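Last updated: July 11, 2025

Rasha Nimri has been head teacher of Plerkberg primary school for six years, and in January she changed something that many parents did not ask for. Homework for the youngest classes is now given once a week, on paper, and it must take no more than 54 minutes in total.

"I was a mother before I was a head teacher," she told me in her office. "I remember the evenings. The child is tired, you are tired, and there is still a page of sums on the table."

The school has 260 pupils. Before the change, she asked every family to write down how long homework took in one ordinary week. Some answers surprised her. "One father wrote that he did most of it himself. I thanked him for telling the truth."

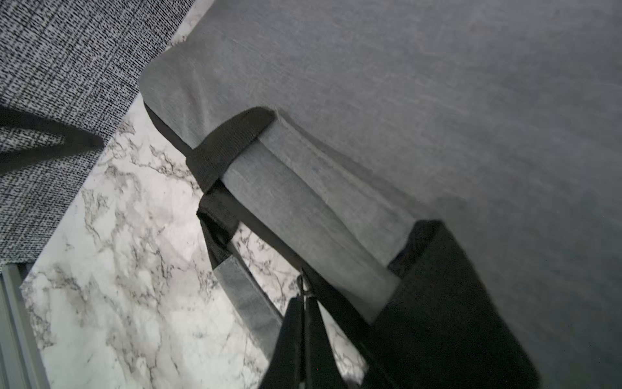
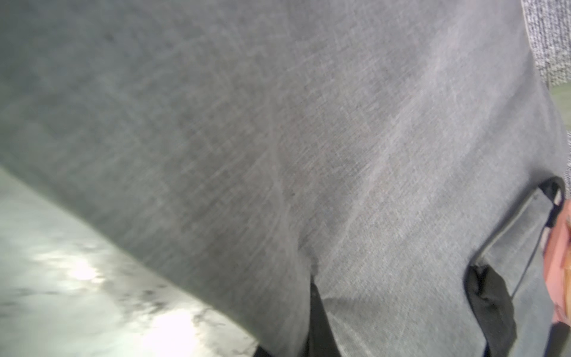

Gray fabric, seen close.

Not all teachers agreed at first. Majdi Sayegh, who teaches mathematics to the older classes, was afraid that the children would come to him with weaker habits. He still has this worry, but a smaller one. "They read more now, this I can see," he said. "With the multiplication tables I am waiting. Ask me again next year."

The parents are also divided. Sawsan Issa has two daughters in the school and would like a little more work for the elder one. "She finishes on Monday and then she has nothing," she said. For such children the school has opened a reading shelf, and they can take a book home for as long as they need it.

I asked Ms. Nimri if she would go further and stop homework completely. She thought for some time before she answered. "No. A short task teaches the child to remember something without me. But I want that the parent can be only a parent in the evening."

The rule will be discussed again with the families when the new school year has started.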